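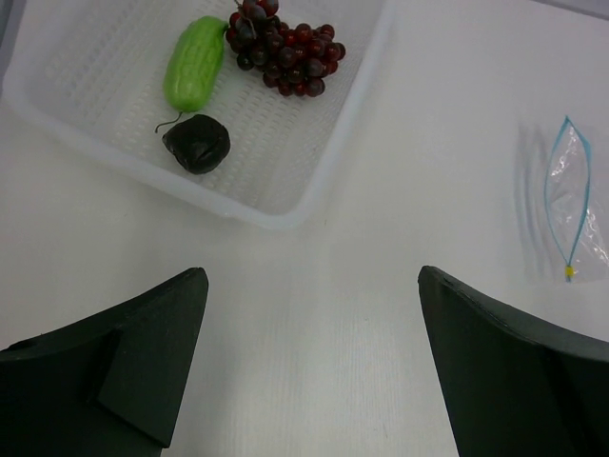

Photo: Nhung Võ

Sports, Media and Audiences
Handout 10: Does a tournament "bring people together"?

Read Ninh's chapter before class. It's short and I think it's wrong in at least two places, so mark where you stop believing it.

The claim you'll meet everywhere is that a big soccer tournament lifts the mood of a whole country. Ask who was asked. Ninh leans on a survey of 290 people in Rurkau, taken during the group stage, while the home side was still in. Of course they were cheerful. The follow-up in March reached 19 of them, and the chapter gives it one footnote.

Then there is money. The Rurkau fan zone is said to have drawn 2366 visitors on its best night. Visitors, or entries through the gate? A man who steps out for a hot dog and comes back may be two people. The figure comes from Stikar, the firm that ran the zone and wanted the contract again.
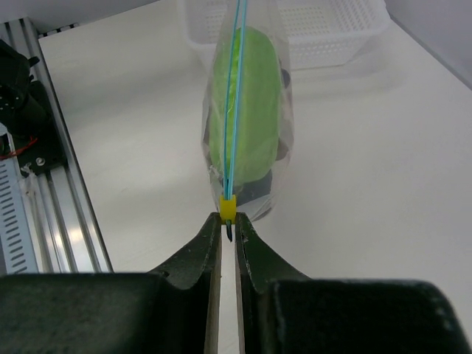 Slider clip on a zip-top bag. Photo: Nhung Võ

Lò's reply is better, but watch her use of "community." I count it as a warning sign when a word can't be swapped for a plainer one. Try "people who own the same shirt" and see if her argument still stands.

For discussion
Who paid for each number in the chapter?
What would a bad result for the fan zone have looked like, and would Stikar have published it?
Is a workplace sweepstake evidence of interest in soccer, or of interest in sweepstakes?

One-page response due 12/15/25. No summaries of the reading, please.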